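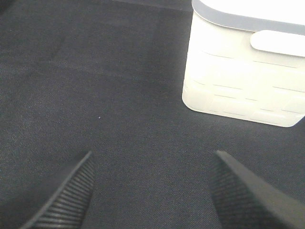 Markmont Allotment and Garden Society
Minutes of the general meeting, March 2022

Present: Ama Ankrah (chair), the secretary, the plot steward, the seed buyer, and members as signed in the book. Apologies were received from the members of the lower row who share the well key.

1. Minutes of the last meeting

Read and accepted with one correction. Under the heading on paths, "gravel" should read "wood chip." The chair signed the corrected copy.

2. Matters arising

The lock on the north gate has been replaced. New keys can be picked up from the secretary against a signature. Old keys do not need to be returned.

The letter to the owner of the field behind the upper row was sent. A reply came by phone. The owner has no objection to members cutting back the brambles from our side but does not want anyone climbing the fence to do it. A written reply was asked for and has not come yet.

The question of bees was held over again. The member who raised it was not able to attend.

3. Water

The plot steward reported on the supply. The meter reading at the end of the season was 2828, and the bill has been paid from the general account. The steward thought use had gone up mostly on account of the dry spell, and partly because the tap at the Korletey end was dripping for several weeks before it was reported.

There was a long discussion on hoses. At present hoses may be used at any hour so long as the member is standing at the plot. Several members on the upper row said that pressure drops to nearly nothing when the lower row is watering in the evening. It was suggested that the two rows take alternate evenings. Members who work shifts said this would not suit them. A second suggestion was to fit a larger tank by the tool shed and let it fill overnight, with watering cans used from the tank.

The steward has a quote from Jivo for a tank and stand but considers it high. He will ask for a second quote and find out whether the ground by the shed will take the weight. No change to the hose rule until then.

Agreed: drips and leaks to be reported the same day, by note through the shed door if there is no answer by phone.

4. Plots and waiting list

All plots on the upper row are taken. On the lower row, plot 20 has been given up and plot 6 has not been worked since last summer. The secretary has written twice to the holder of plot 6 without an answer. Under rule nine the plot can be offered again after a third letter. The third letter will go out this week.

Plot 20 is in fair condition apart from the far corner, where there is couch grass and the remains of a cold frame. It will be offered to the next name on the list as it stands. A member asked if the plot could be split in two, as was done some years ago with the plot by the gate. The chair said that the split plots had led to arguments over the shared path and she would not want to do it again without a proper plan. Left there.

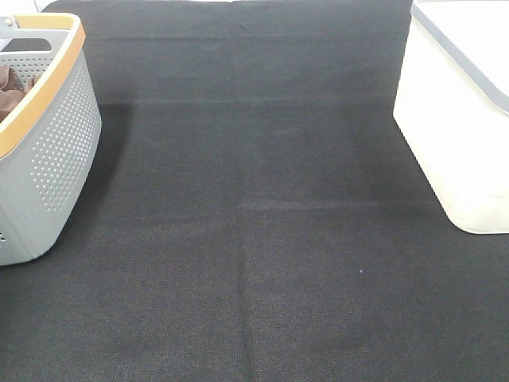

5. Seed and plant orders

The joint seed order has gone to Ustholm. Potatoes were ordered separately and should arrive first. The seed buyer asked that members collect their potatoes promptly and set them out to chit at home. Last year several sacks stayed in the shed until they had sprouted through the netting, and two were eaten by mice.

Onion sets are short this year. Those who asked for red onions will get a mix of red and yellow, and the price will be adjusted. Anyone who would rather have the money back should tell the seed buyer before the order is divided.

There was a question about slug pellets. The society does not order them. Members may use their own on their own plots but are asked to tell the neighbors on both sides, as there are dogs and a hedgehog box on the lower row.

The order came to 108 packets in all. The seed buyer would like help with sorting them and two members offered.

6. Compost and manure

The farm will deliver one load of manure as usual. It will be tipped on the hard standing inside the main gate and not on the verge, following last year's complaint. Please leave room for the truck to turn. Barrows must be washed out before they go back in the shed.

The middle compost bay is full and should be left alone. Use the left bay only. Kitchen scraps are allowed but no cooked food, meat or bread. A member asked about cardboard. Plain cardboard is fine if the tape is taken off and it is torn up.

7. Plant sale

The sale will be held in May in the church hall. The hall has been booked for the morning, with the use of the kitchen. Last year tomatoes sold out in the first half hour while most of the squash plants were left over. Members are asked to sow more tomatoes and fewer squash, and to label everything with the variety as well as the kind of plant.

Prices will stay the same. The chair will draw up a table plan. Proceeds to go toward the tank, if there is to be a tank, and otherwise to the path on the lower row.

8. Any other business

The strimmer is out for repair. The hand shears are on the hook behind the shed door.

A member reported that rhubarb had been taken from two plots near the north gate. Members are reminded to lock the gate behind them even when they expect to be gone only a short time.

Bonfires: no fires before dusk, and none at all when the wind is toward the houses. The rule has not changed but there have been complaints.

The chair thanked those who cleared the ditch.

9. Next meeting

Date to be set once the second tank quote is in. A notice will be put up on the gate board.

The meeting closed at ten past nine.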